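Grisitz have given Radu Bogdan a new contract after 11 matches in charge, and I can't be the only supporter who thinks it's far too soon. He has won a few, fair enough. Three of those came against sides who had already sold their best striker in the winter.

The club statement talked about "a clear identity". I've sat through every home game and I'd struggle to tell you what it is. We play long when we're losing and sideways when we're not. Catinca Vasiliu wrote in her column that the players "look free again". Perhaps they do. They looked free under Meinrad Zaugg too, for his first two months, and then they looked free to let Stondby score four.

Zaugg is the case the board ought to have in mind. He got his extension early, on the back of a decent autumn, and we were still paying him off a year and a half later. Season tickets went up by 50 that summer. I don't remember anyone in the boardroom saying the two things were linked.
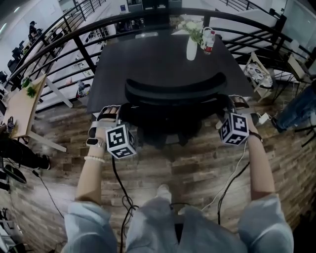 What would waiting have cost? Birncombe were said to be interested in Bogdan, but that story came from one radio phone-in and his agent never repeated it. The run-in has Stondby away and then Birncombe at home, and by the end of it we'd know a good deal more than we do now.

I hope he makes me look foolish. Tudor Onu is fit again, which should help, and the back four has at least stopped changing every week. But a contract until 2028 for 11 games' work is a lot of trust, and this board has been wrong with it before.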